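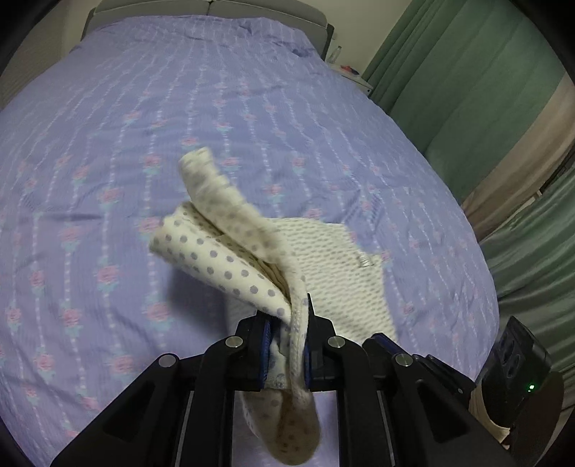
## Porik is back, and so is his brother

If you were at the Monday swap table last month you already know why my inbox is full. The second Porik bear has landed! Recep Sezer brought his along in a shoebox, still with the paper collar on, and I don't think he got it back for most of the evening.

For newer members: the first Porik came out in May three years ago, a floppy sitting bear in oatmeal mohair with one ear folded down and a stitched nose that leans slightly left. Halovico made 200 of them and they were gone before most of us had found our reading glasses. The new one is called Brirnero. He's Porik's little brother, a darker brown with rust felt paws, and both his ears stand up. His arms are disc jointed where Porik's are only stitched, so you can pose him waving, and Recep had him hanging off the rim of the teapot.

This time the run is 2888, so there should be enough to go round, although the shops that carry Halovico get them in small lots. Cengiz Karaca picked up two from the same carton and they had quite different faces. The eyes are set by hand and one of his looks startled while the other looks half asleep. If faces matter to you (they do to me, a lot) then try to see yours before you pay, or ask the shop for a photo taken straight on.

A few notes on the tags, which have already caused some head scratching. Brirnero has a round card swing tag and a woven label in the left side seam. Early ones have the name printed in green and later ones in brown. Both are right. Porik had only the swing tag, so a Porik with a seam label has either been altered or is something else altogether, and I'd love to see it.

Dressing them has become a bit of a craze too. Brirnero's tummy is rounder than you'd expect and standard 12 inch bear sweaters ride up at the back. Baby clothes in the smallest size fit nicely once you turn the cuffs up, and thrift stores usually have a rail full of them.
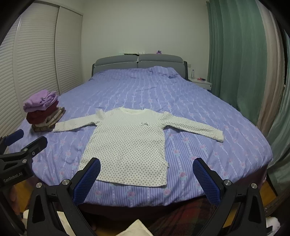 *Spots, long sleeves and a folded pile.*

Sjögren is the other name to watch. He's the moose Halovico showed as a sketch at the spring fair, long legged, with corduroy antlers, and the plan is for him to stand 30 centimeters tall without a prop. I can't wait! There's no release month yet and I haven't seen a finished sample, so please don't ask me to put your name on a list. I don't have one.

Cengiz is bringing his startled Brirnero and his sleepy one to the next meeting, along with a Porik who needs a new home after a downsizing. Doors open at 7, tea at half past. Bring your own bears, and if yours has lost his swing tag bring him anyway, we'll have card and thread on the side table.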